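4 Cleaning and drying cloths

This section covers kitchen cloths used with the Hofstetter 600 washing machine. For duvets and wool, see section 5.

4.1 Before washing

1. Sort cloths by color. Wash white cloths separately for the first 2 cycles.
2. Shake out crumbs over a sink or bin.
3. Rinse off grease. Do not use solvent-based cleaners.

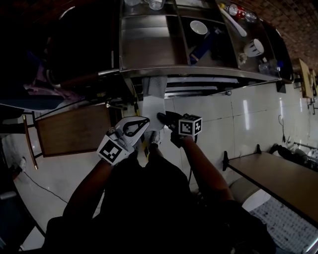

Fig. 7. White cloth or paper towel hanging at the counter edge.

Note: Paper towels must not be washed. Paper fibers block the drain filter.

CAUTION: Cloths that have absorbed cooking oil can ignite in a dryer. Dry them on a line.

4.2 Loading the drum

1. Open the door and check that the drum is empty.
2. Load items one at a time. Place narrow items in a mesh bag.
3. Check the door seal for trapped fabric.
4. Close the door until the latch clicks.

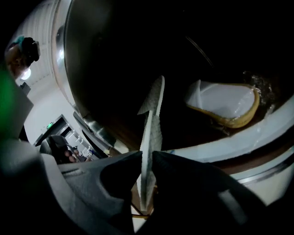
Fig. 8. Narrow white item in front of the drum.

4.3 Selecting the program

1. Turn the dial to Cottons.
2. Add detergent to compartment 2. Leave the softener compartment empty; softener reduces absorbency.
3. Press Start. The door locks.

If code 259 appears, the door is not latched. Open it, repeat step 4 of section 4.2 and press Start again.

4.4 After the cycle

Remove the load within 18 hours. Leave the door ajar and wipe the seal dry.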